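Tuesday, August 13, 2019

Third week on the clothes tasks. Trevaskis wants the folding line at Skostuncombe running on its own by October, so most of us are off the tables now and spend the shift working the grippers. I did denim all morning. Pinch, lift, lay flat, let go, start over. I got 41 good runs before lunch and 5 thrown out for going too fast. My thumb is sore again.

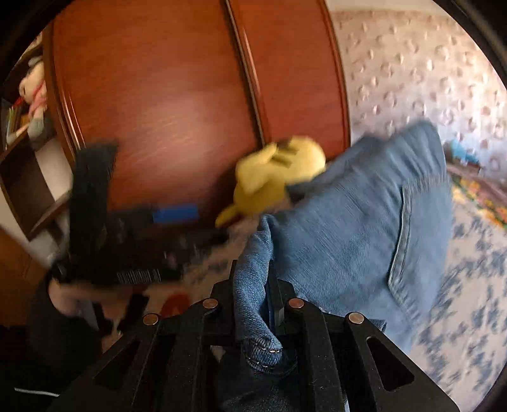

Noémie Wong says we are training our own replacements and should at least get paid more for it. She asked the shift lead what happens to the 23 folders once the line is up, and he told her nothing has been decided. She didn't like that and neither did I.

The work is easier on my back – I'll give it that. But I used to talk to people across the table all day, and now I watch my own hands. Hems are the hard part. I never thought about how I picked one up until I had to do it slowly.

Towels tomorrow. Need to ask about the overtime from Friday.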